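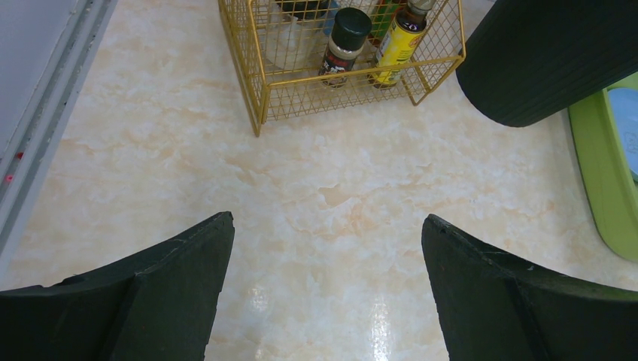 The student robotics club at Penry finished the second stage of its table-clearing project in April, and this report covers that work and the money spent on it. Students chose the task themselves: scrape a used plate over a bin and set the dishes on a tray. The work table is laid out like a kitchen counter, with a wire basket of spice jars and bottles on it, so the arms have to move near things they must leave alone. The wrist view is what most students now use to judge finger spacing before they close on a rim.

**Spending**

The Drereo grant for this stage was $600. All of it is spent. The largest share went to spare motors and cables, and the rest to dishes, trays and cleaning supplies. Receipts were sent to Nest Gough with the stage form.

**Recorded runs**

The plan called for 600 recorded runs by the end of the stage, and the club met it. Of the last 100 runs, 68 were complete from pickup to tray with no help from a student. The usual failure is a plate turning in the gripper once it is tilted. Flat plates with a thin rim are the worst for this. Cups are easier to pick up but get knocked over when an arm reaches across the tray.

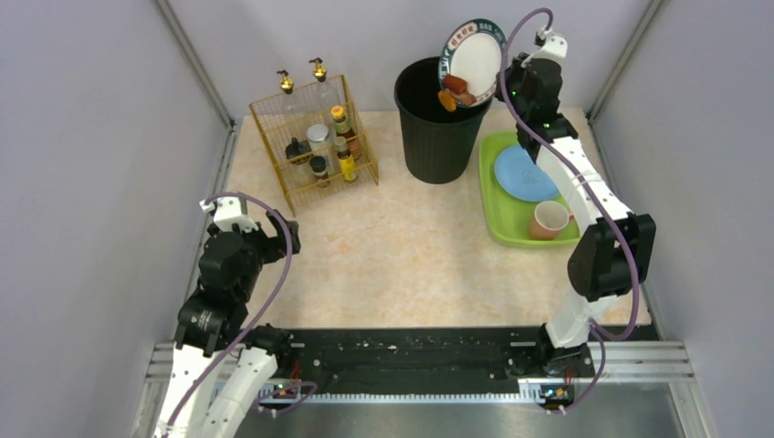
*Scraping a plate into the bin with the right arm. The left gripper is open and empty.*

**Student work**

Meriem Gaber leads the 2 student teams. One team drives the arms and keeps the run log. The other sorts the recordings and marks where each step begins and ends. Teams trade jobs every few weeks. New members start with an empty plate and move on to food scraps after a safety check.

**Next stage**

- Try softer finger pads on the thin-rimmed plates.
- Move the tray farther from the bin and repeat the cup runs.
- Write up the run log format so the Tindura club can use it.

We are asking for the same amount for the next stage. The budget sheet is attached.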